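About Vototis

Vototis started with an argument over a dishwasher. Saodah Pangaribuan had watched a trade-show robot load one plate, to applause, and wanted to know how long it would have taken to do the rest of the rack. The man at the booth didn't have a number. We've been asking for that number ever since.

We are a small testing shop. Companies that are thinking of buying a machine for sorting, shelving, packing or tidying come to us before they sign. We set up the dull version of the job, the one with the crooked box and the thing somebody put down in the wrong place, and we report what happened. We don't sell robots and we don't take a commission from people who do.

Can machines do chores yet? Some of them, in some rooms, on a good day. A machine that moves the same carton to the same spot is old news and it works fine. Put a file case, a paperback and a coffee mug on one shelf and ask for them to be put in order, and most of what we've tested slows to a crawl or needs a person standing by. We think that person belongs in the price. The sales deck usually leaves them out.

Who we are

Saodah Pangaribuan runs the test floor and writes most of the reports. Dimas Tarigan builds the setups and breaks them on purpose. Syafiqah Mangundap handles clients, including the ones who don't like their results. Bayu Lumbantobing joined us from Gundeck, a parts warehouse where he spent 9 years picking orders by hand, and he is hard to impress.

What we look at

A lot of our time goes into desk and shelf work, which sounds easy until you write down every step. Our longest-running job, Plukeden, is nothing more than handling ordinary office things: file cases, books, folders. People do the work first, using hand-held grippers with two fingers, so we learn what the task asks of a gripper before anyone blames the software. It's humbling. Take away your fingertips and a plain box turns into a problem of angles.

Desk work with two-finger grippers:

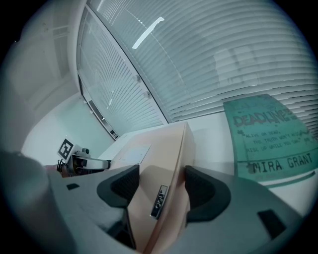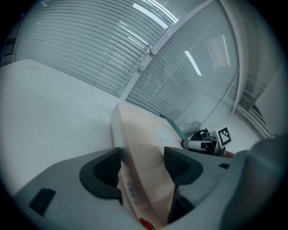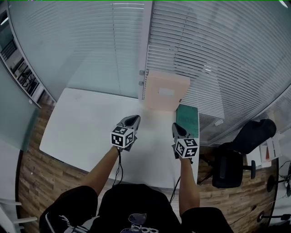 We publish our failure counts along with the successes, and clients agree to that before we start. Last year Tuhumury, a records storage firm, asked us to look at 4 systems for refiling returned boxes. We recommended none of them. They thanked us, a little stiffly, and have asked us to look again in November. We'll go in with an open mind and the same stopwatch.

If you have a chore you'd like tested, write to Syafiqah Mangundap through the contact page. Tell her what the job is, who does it now, and what goes wrong on a bad day. Please don't send a promotional video. We've probably seen it.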